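**Robotics Project Group, Workshop Notebook**
**Monday, afternoon session, weeks before the November demonstration**
Entry by L. Phelan; read and initialed by I. Mac an tSaoi

**Purpose of session**

To bring the arm back into service after the finger change, and to begin recording the pick-and-place runs required for the Skanley entry. The task remains as agreed: approach a small household or office item on the table, close, lift, and place it in the cardboard box.

**Setup**

The controller was started from the saved Irkness configuration. The joint zero procedure was carried out twice, the first result having been rejected by the software with no message of any use. The second was accepted. The finger travel was then set again by hand, and the closed position was stored as the new zero.

The maximum approach speed was left at the value from the previous session. Ms. Mac an tSaoi questioned this before the first run and her objection is noted here, as it proved to be well founded.

**Runs**

Recording began at 2:15. The session target was 189 runs. It was not met, and the remainder will carry over.

- Early runs, slow approach: acceptable. The fingers closed squarely on the item and the release over the box was clean.
- Runs at full approach speed: poor. The wrist camera gave heavily smeared images during the last part of the approach, and the Falcão labeling tool refused a large share of them.
- Runs after the speed was reduced: better, with some smear remaining at the moment the arm changes direction.

Round items continue to give trouble. An item that stands on its side may roll when one finger arrives before the other, and the student operating the arm must then decide whether to follow it or to abandon the run. The group agreed that such runs shall be stopped and marked as failed. Two students had been following the item and marking the run as a success, and those entries have been corrected.

**Data**

The shared set now holds 2,035 runs in total, including those from last term. Before the new ones are merged, the camera exposure should be reviewed. The present setting was chosen for the evening sessions under the ceiling lights and is longer than we need in daylight. Liam to test a shorter exposure and record the value on the inside cover.

The file names from the second operator station do not follow the agreed pattern. They must be renamed before the upload – the Flullero script reads the operator's initials from the name and will skip anything it cannot read.

**Open points**

1. Approach speed to be limited in the configuration file, so that it cannot be raised from the operator screen.
2. Exposure test, as above, to be completed before any further recording.
3. Gripper cable to be secured at the wrist. It was found resting against the housing at the end of the session, with no damage to the insulation.
4. The log stops writing after 600 entries unless the program is restarted. Cause unknown. Operators are to restart at each change of shift until this is resolved.
5. Training for the seven new members is to be held before they are given time on the arm. A short written guide is in preparation.

**Close of session**

The arm was parked, power was switched off at the wall, and the key was returned to the cabinet. One sample from the afternoon's wrist camera images, with the tape roll as the target item, is entered at the foot of this page – it should be compared with the first image taken at the new exposure. 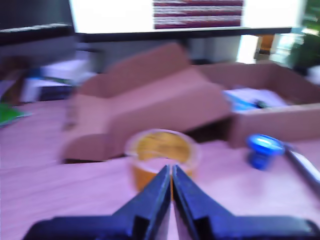
Next session: same room, first hour reserved for the exposure test. I. Mac an tSaoi will bring the revised run sheet, and L. Phelan will have the speed limit in place before the students arrive.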